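Search this site
Enter keywords
Go

Good Practice for Shared Two-Arm Cells: Progress Report to Rallmont, February

Prepared by Lina Chidiac, Suvach

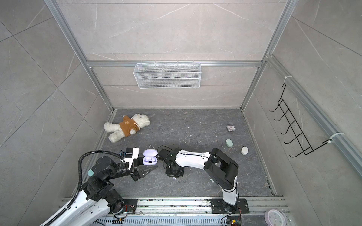

1. Work done this period

The grant pays for a written code of practice for small cells where two arms share one work area. Draft 2 is finished and was sent to Arkinano for comment. Vivek Bansal and Tomoyo Shimada ran 1262 trials against it, out of the 2000 planned. The objects are small household items, such as an earbud case and little cylindrical containers, placed where both grippers can reach them.

2. Changes to the rules

Rule 4 (shared objects). Only one arm may close on an object at a time. The second arm holds position until the first has released or the operator has confirmed a handover.

Rule 7 (cables). Hoses and gripper cables are checked through the full reach of each arm before a session. Loops are allowed if they stay clear of the other arm.

Rule 9 (housekeeping). Crumbs and dust on the floor and in the rail slots must be cleared at the end of each shift. Draft 1 said "regularly," and the operators read that in different ways.

Rule 11 (fixtures). Racks fastened with cable ties are accepted for light items. Ties are inspected at shift start and replaced if they have slipped.

3. Problems

Trials stopped for 20 hours while we waited for a replacement gripper cable. Gaetano Bianchini has asked for a spare to be kept on site. Rule 4 still does not say what happens when the operator is called away during a handover.

4. Next period

Finish the remaining trials, settle the wording of Rule 4, and send Draft 3 to Aušra Urbonaitė for review. No change to the budget is requested.

Related reports
Horobets: Operator Training Notes
Draft 1 Comments and Replies
Start-of-Shift Checklist

We use cookies to improve this site. Accept | Settings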